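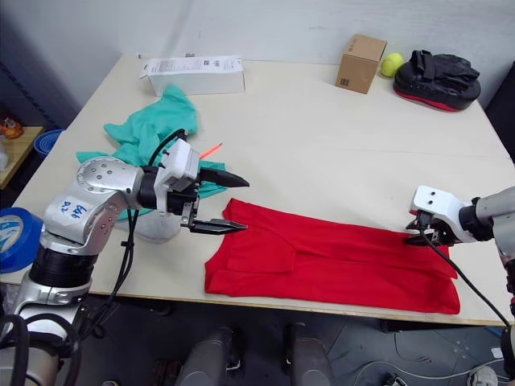
Folding was what I went for and folding is what I got most of. Kondell's open day, January 21, 2026, the textile care hall out behind the Wirnico warehouse, doors at 2 and a line already. The demo tables are pale beige, good height for me, no stooping. Red one was down flat when I got to the first table, folded to a rough rectangle, still a crease going across it on the diagonal and one corner hanging a bit over the front. Teal-green one next to it in a heap. Bright colors on a light top, you see every wrinkle. Going to steal that for the shop, our counter is dark gray and hides everything till the customer gets it home.

Notes from the folding talk, typed up on the train so forgive the mess. Sandrine Masson gave it, she ran the finishing room at Maillard for years. Main points:

Smooth before the first fold. Flat of the hand, center out. She does it twice on jersey.

Seams decide. Line up the side seams and the rest mostly follows. If a seam wanders it's the cutting, don't fight it, fold to the seam and let the hem be off.

A diagonal crease means somebody picked it up by one corner. Open it and start over. Pressing it down with your palm just sets it.

Stack no higher than 12 for knits. I've been doing way more than that. Bottom ones come out like cardboard, she's right.

Someone asked about folding boards. She's not against them, says they're fine for new staff, slow after a month. I disagree a little, my Saturday girl is faster with one, but didn't get to say so as the mic went the other way.

Then the wash side. Loud. Could hardly hear the guide, got maybe half. They do hotel linens and workwear mostly, with a smaller line for retail returns, where the garments get checked, steamed, refolded and bagged. That was the part I wanted and we had five minutes there. Steam tunnel was off for cleaning, shame.

Estel had a stand in the corridor with garment bags and tissue. Smallest order is 200, price 39 for the box in the medium size, that's before shipping. Samples felt ok, a bit thin at the seal. Took two home. Will try them on sweaters first.

Lunch: soup, good, bread gone by the time I got there. Coffee machine only took cards.

Parking is terrible, use the lot by the station and walk. Signs for the hall are tiny, you go past the loading docks and it's the second door, the first one is offices and they will send you back out in the rain.

They're doing another one in August, with more on the retail returns line supposedly. Id go again for that, and for the steam tunnel if its running. Bring a jacket, the hall is freezing near the docks.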